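How Does a Ceiling Light Fill a Whole Room?

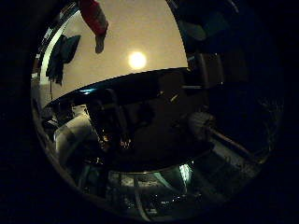
A round ceiling light. The ceiling is palest close to the lamp.

Light travels in straight lines. It leaves the lamp and keeps going until it hits something, such as a wall, a floor, or a shirt on a hanger. Then some of it bounces off, and some of it gets soaked up.

Look at the ceiling in the photo. Near the lamp it is light tan. Farther away it turns a darker brown. Light spreads out as it travels, so each patch of ceiling far from the lamp gets a smaller share.

Why do colors matter?

Pale things bounce back a lot of light. Dark things soak up most of it. Find the red cloth and the dark piece of clothing hanging on the left. The red cloth looks red because it sends red light back to your eyes and soaks up most of the other colors. The dark clothing sends back very little light of any color.

Shiny metal is different again. It bounces light in one direction, like a mirror, so you see bright streaks on it.

Try it at home

You need a flashlight, a white T-shirt, and a black T-shirt.

1. Wait until evening and turn off the lights in your bedroom.
2. Hang the white shirt on a chair. Stand 3 steps away and shine the flashlight on it. Look at the wall behind you.
3. Swap in the black shirt and do it again.

Which shirt made the wall brighter? Write down your answer, then try a red shirt.

Words to know

Reflect: to bounce light back.
Absorb: to soak light up.
Shadow: a dark place where something blocks the light.

Written by Maribel Benavides. Experiment by Fredy Zapata.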